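**Product Review: Bullonberg Hinged Storage Box, Smoke Gray**

Clotudia Equipment Reviews, 2 December 2021

The Bullonberg box was assessed as part of our review of desktop storage for small archives and local history rooms. Members had asked for a container suited to index cards, loose photographs, and small printed items that are handled often and do not need long-term archival housing. The box was bought at the ordinary retail price and was in daily use at our reading room from May onward.

The reading room keeps 366 card entries in its parish index, one for each date in a leap year, together with a changing group of postcards. Both had been held in cardboard drawers supplied by Wijesinghe. Those drawers are sound and inexpensive, but they must be pulled out fully before a reader can tell what is inside, and the labels on the fronts wear quickly. Staff spent a good deal of time returning drawers to the wrong shelf.
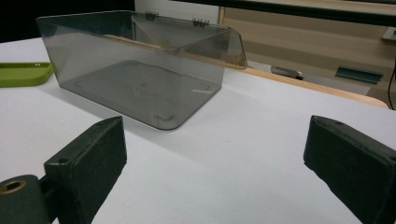 Visibility was the first quality our readers asked about. A fully clear container shows its contents best, though it also makes a crowded desk look untidy, and several readers disliked that in the two clear models tested last year. The tint on the Bullonberg is a fair compromise. The walls can be seen through easily, but everything behind them takes on a darker gray tone, so a colored divider is simple to find while handwriting on a card is harder to read from outside. We advise placing a bold printed label at the front of each group.

Access is good. The lid folds well back and stays clear of the opening, and the metal hinges are a welcome choice at this price. They remained firm throughout our trial. Users should allow space behind the box — a shelf set close to a wall will not do.

The raised panel in the floor was less well received. Cards standing near the edge of it tended to lean, and a piece of thin card cut to fit was needed to give an even base. The Plollby box, which has a flat floor, held its cards upright without any such measure, although its lid lifts off completely and was mislaid 2 times.

Capacity is modest. We found that 200 cards with dividers could be searched in comfort, and the full index was therefore split between two boxes. The plastic marks easily and should be wiped with a soft, dry cloth.

**Rating: 7 out of 9.** Recommended for reading rooms and offices where small items are consulted daily. Collections requiring protection from light should remain in closed, opaque storage.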